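Bastside Boards > Home & Shop > Can a machine do the laundry yet?

lintcatcher59
Every June somebody here says two more years. I fold for a family of five and would pay real money to stop. Is any of this close? 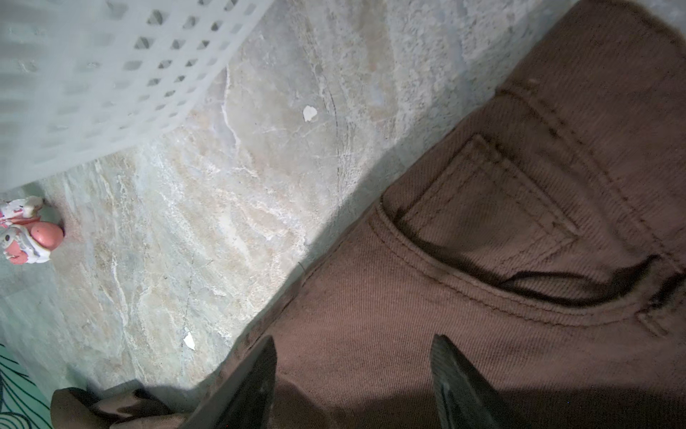

togglebolt
Close for what, is my question. Sorting, washing and drying are mostly solved if you load the drum yourself. The trouble is the step between the basket and a stack on the shelf. Denim is heavy and stiff at the seams, and a pair of jeans lying flat still has a pocket opening that lifts off the layer under it. Fingers that only pinch have to pick the right layer every time.

lintcatcher59
My kids can't pick the right layer either.

Wesach_Mike
Disagree with togglebolt. Flat is the easy case. Dump 11 wet shirts in a pile and then talk to me. We looked at a folding cell for the shop in Jilbridge and the quote didn't cover untangling at all.

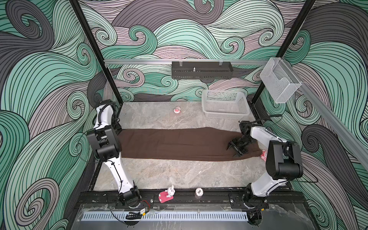 4 min read

togglebolt
Two arms is the part I'd pay for. One gripper pinching the right end of a long brown piece while the other arm is over the left end – that's how I fold a bath towel. With one arm you drag it around the table.

pressroom_gal
I run the linen side at Salazar and I'm with Mike. We did 3,911 pieces last month. A person folds a towel while looking at something else. Slow is fine at home, not for us.

lintcatcher59
Slow is fine with me. It can take all night.

Wesach_Mike
Then you still have to put the stuff away.

lintcatcher59
I can live with that. What does a two-arm setup cost to keep running?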